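Notebook — hand grippers, utensil task
Sat 25 January
Present: me, Gwenaël Roussel (second gripper)

Kitchen table again, star cloth, utensil holder task. Task is dead simple on paper: sticks, spoons etc into the holder, holder must stay upright, everything ends up inside. Two hands, two grippers. Supposed to be the easy one before we move on to the Plikard drawer stuff.

Fault first, so it doesn't get lost under the rest.

Left gripper stopped closing fully at 11ish. Trigger all the way in, fingers stop short, then shut late with a snap. First thought it was the spring. Swapped spring, same. Then thought it was me being tired. Handed it to Gwenaël, same. So not me.

The bad part is the log. Jisora carries on recording the trigger position as if the jaws had followed. So on file we have "closed" while the fingers are plainly not closed. Anything trained on that will learn to let go of spoons. Gautier run in December had a few odd drops we put down to the policy, now I wonder. Need to go back through those.

Safety bit, small but writing it down: the late snap caught the side of Gwenaël's thumb when she was clearing a stick from between the pads. No skin broken, red mark. She was doing what we all do, reaching in with the trigger half held. We shoud stop doing that. Trigger released and fingers off it before anybody's hand goes near the pads, both grippers, no exceptions for "just a quick one".

Views from the session, for anyone matching up the log: 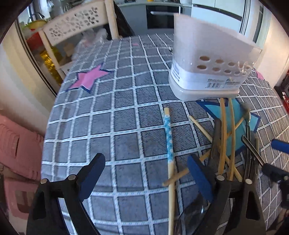
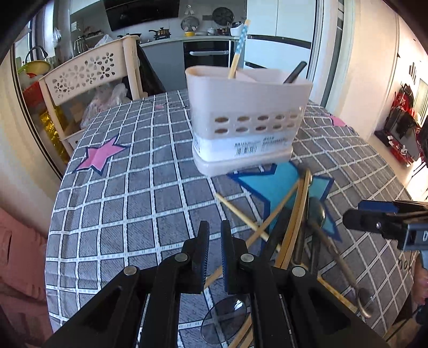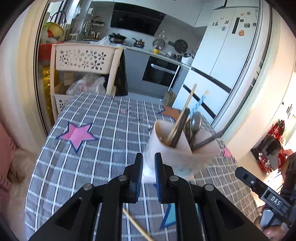 What we checked

Pads — ok, wiped, no change.
Pivot screws, left finger — one done up much too tight. Backed it off a quarter turn, better but not cured.
Linkage — fine grit in it. Cleaned with a dry brush. Better again.
Cable from trigger — this is it I think. Outer is kinked where it leaves the handle, inner drags then lets go. Explains the late snap. Doesn't explain why it was fine first thing, unless the kink got worse when the bag went down on it at lunch yesterday.

Did 50 dry closes after the clean, nothing in the jaws. 7 still late. Not good enough. Stopped there.

What's usable

Log has 1,524 closes since the cable was last changed. No idea when the drag started so can't just cut at today. Plan is to compare the trigger trace with the finger gap in the video, throw out any close where they disagree. Trunum script can measure the gap off the blue pads if the light is decent. Thin sticks will be a pain, they hardly hold the jaws open at all so a bad close and a good one look near enough the same. Start with the spoons.

Don't delete anything yet. Move it to the quarantine folder and leave a note in it.

To do

— new cable, order two. Old one in the tin, labelled, do NOT put it back in use
— alarm in Jisora if trigger and finger gap differ for more than 700 ms (G. says shorter, will try both)
— 50 dry closes at start of every session, write the number of late ones in here
— torque for pivot screws, somebody must have the value writen down somewhere
— recheck Gautier drops from December

Left gripper tagged and on the shelf. Right one passed its dry closes, ok to use on single hand tasks only untill the cable comes.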